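Category: Kitchen Basics > Cooking Ahead

How to cook and freeze a week of low-effort dinners

By Ajith Marar

Most freezer meals go wrong at the cooling stage or the labelling stage. The cooking itself is ordinary. If you can make a pot of chili or a tray of meatballs, you can fill a freezer drawer in an afternoon and eat from it for the next fortnight.

The method below is the one I use at home and taught for two winters at the Narkside community kitchen. It makes eight dinners for two people from two base recipes: a beef and lentil sauce, and a chicken and vegetable braise. Start by 1 p.m. if you want to be cleaned up before supper.

What you need

Two heavy pots with lids, one rimmed baking sheet, eight flat containers that hold two portions each, masking tape and a marker. Shallow containers work much better than deep ones. A deep tub of sauce takes hours to freeze through and just as long to thaw.

Clear a shelf in the freezer before you start cooking. I have stood there with four hot lids and no room often enough to put this first.

Step 1: Do all the chopping at once

Chop five onions, six carrots, four sticks of celery and a whole head of garlic. Split the lot between two bowls, with slightly more onion in the one for the beef. Keep the raw chicken off the board until every vegetable is done, then wash the board and knife in hot soapy water when you finish with the meat.

Step 2: Start the beef sauce

Brown a kilogram of lean ground beef in the first pot over medium-high heat. Leave it alone for a few minutes so that it takes on some colour. Add the vegetables from the first bowl and cook until the onion is soft. Stir in 100 grams of tomato paste, two cans of crushed tomatoes, a cup of dried red lentils and three cups of water. Put the lid on, turn the heat down low and let it simmer for 45 minutes. Lentils catch on the bottom, so stir it whenever you walk past.

Step 3: Start the chicken

Season a kilogram of boneless thighs and brown them in the second pot, in two batches. Set them aside on a plate. Soften the second bowl of vegetables in the fat that's left, add two cups of stock, a bay leaf and a spoonful of mustard, then return the chicken to the pot. It wants 35 minutes on low with the lid slightly open.

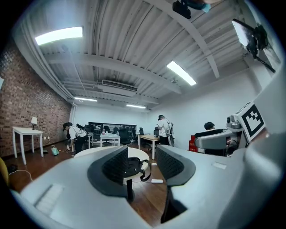
If you plan to add potatoes to the braise, add them on the night you eat it. Frozen potato goes grainy. The same applies to cream, yogurt and most fresh herbs. Peas and corn are fine straight from the bag and can go in during the last five minutes of reheating.

Check the chicken with a thermometer before you take it off the stove. You are looking for 74 degrees Celsius in the thickest piece, though thighs are more tender if you let them go to 80.

Step 4: Cool it quickly

Spoon the food into the containers while it is still hot, leaving a finger's width at the top. Set the open containers on the baking sheet with space between them. Once they stop steaming, put them in the fridge, uncovered, until they are cold right through. Don't leave them on the counter for the evening. Two hours is the limit for cooked food at room temperature, and less in a hot kitchen.

Step 5: Label and freeze

Write the name, the month and the number of portions on tape and stick it to the side of the container, not the lid. Lids get swapped. Freeze everything in a single layer overnight and stack it the next day.

Both recipes keep well for three months. After that they are still safe if the freezer has stayed cold, but the chicken starts to dry out at the edges.

Reheating

Move a container to the fridge the night before. Tip it into a saucepan with a splash of water, cover it and heat gently until it bubbles all the way through. From frozen, allow 25 minutes on low and break it up with a spoon as it loosens. Taste for salt at the end - freezing dulls the seasoning a little, and a squeeze of lemon often does more than extra salt.

The beef sauce goes over pasta or rice, or into a baked potato. For the braise I like barley, or bread when I can't be bothered. If you have half a container left over, thin it with stock and take it for lunch as soup.

Filed under: freezer meals, batch cooking, chicken, ground beef

Contact | Copyright Nonmont Home Kitchen | Back to top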